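Mudgway Shared Workshop, Open Saturday
2021-12-04

The sign on the gate said "Robots, upstairs," with an arrow pointing at the ground. I went up anyway, past a kiln and a canoe that has been almost finished for 14 years.

The bench I had come for belongs to Isla Tomoana and Angus Cartwright, who are building an arm to put earbuds in their cases. I can do this myself, in the dark, on a bus. Angus agreed that I probably could and went back to his laptop.

They call it Geden. Isla did the mechanical side and Angus the software, and each told me privately that the other half was the difficult one. A pink charging case sat open in a yellow foam holder, with one bud in the right-hand well and the left one bare. Isla is proud of the foam. Angus is proud of the blue backdrop with the city skyline, and I was careful to praise both. The purple cable is held to the white arm link with a zip tie, a technology I was pleased to recognize.

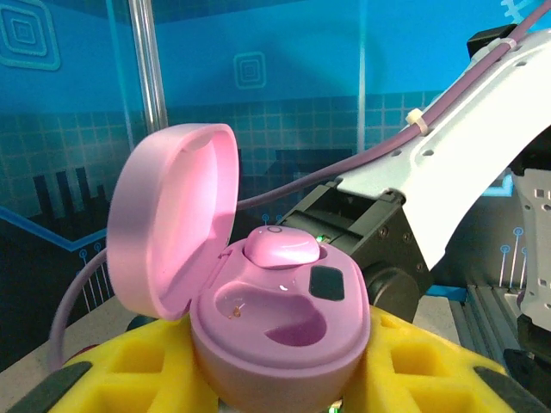 Downstairs again

The ground floor is woodturning and a man sharpening things. Tea was a dollar. I put my name down for the July open day, by which time Isla wants the arm to close the lid as well. Angus wants it to stop at the lid.

Membership is 21 dollars a month, bench space extra. Parking is behind the tire shop, and the stairs are steeper going down.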